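Handout 6: Disposables on the Serving Table

Course 404, Ernasberg
Revised Tuesday, August 11, 2020

Read this before the practical. It replaces the older sheet, which repeated a number of things from supplier catalogs that I no longer believe.

1. What "disposable" is supposed to save

The usual argument is that foil trays and paper cups save labor. You put them out, people use them, you throw them away. I have heard this for years and I doubt it. The labor moves to the end of the job, where it gets left out of the estimate. A tray with liquid in it can't simply be dropped in a bag, and neither can a cup that is half full.

Before you accept a figure for "zero clearing time" from anyone, ask when they stopped the clock. The Moreck notes stop it when the last guest leaves the table. That is a convenient place to stop.

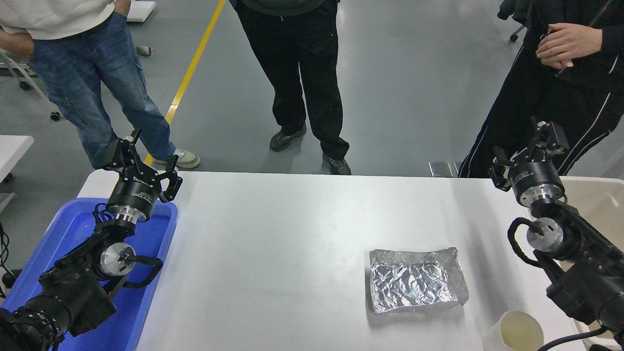
2. Foil trays

Foil is light and cheap and takes heat well. It is also weak along the sides. Once a wall has been bent in, it does not go back to its first shape, whatever the packaging says about being reusable. I would not wash one and send it out again. Some of you will have worked in places that do, and I would like to hear how the corners held up.

Carry a loaded tray from underneath, with a board or a rigid tray below it. Lifting by the rim is fine if the tray is empty. The Cuervo method, pinching both short ends and lifting quickly, works in the demonstration and I have yet to see it work with gravy.

Can it be recycled? Maybe. Local rules differ a lot, and food left on the foil often rules it out. "Recyclable" on the label tells you about the metal and very little about your bin.

3. Cups

Tip first, then bin. Stacking used cups before they are emptied is the most common mistake in this practical.
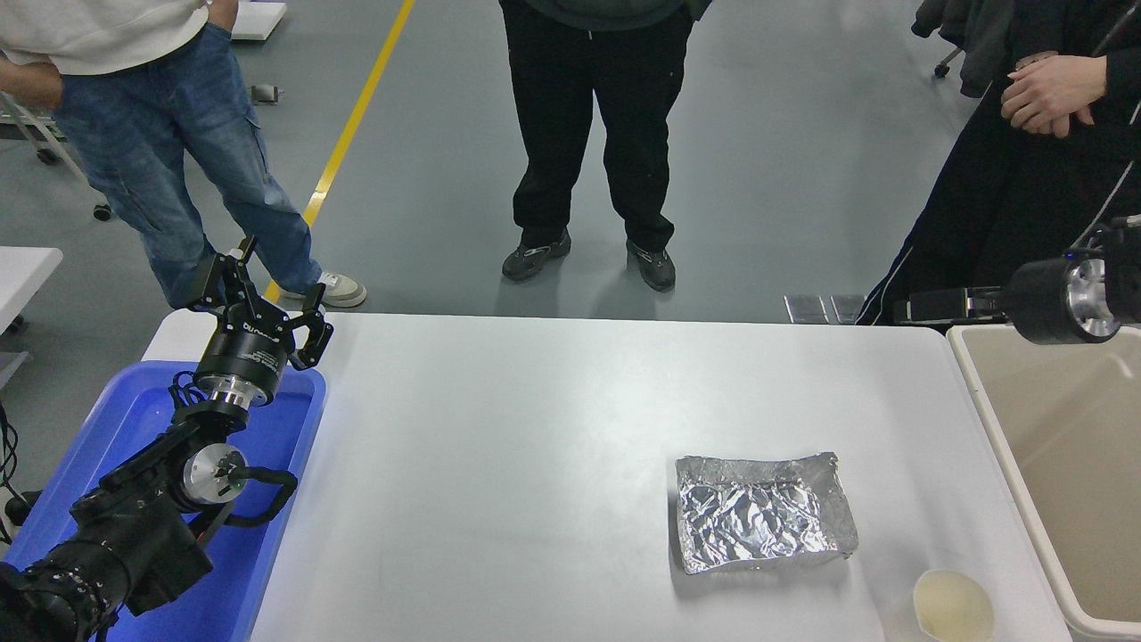 People tend to judge a cup by its outside, and this is where I part ways with the Urura checklist, which has one box for "cups cleared" and nothing on contents. An outside can look perfectly clean. The pale cup near the corner of the table has a yellowish tint and a faint residue inside, and a person ticking boxes from across the room would miss both. Look down into every cup. Don't guess what was in it, either; treat it as food waste and move on.

4. Where to put the bin

Beside the table, open, within reach. A bin across the room means walking with liquids, and walking with liquids means mopping. I am less sure about the advice to give each table its own bin. It was tried in December and half of them were in the way.

5. For the practical

Work in groups of 3. You have 10 minutes per table, including the wipe-down. Write down your start and stop times, and say what you counted as finished.

Bring one claim from a supplier's leaflet that you think is wrong, and be ready to say how you would test it.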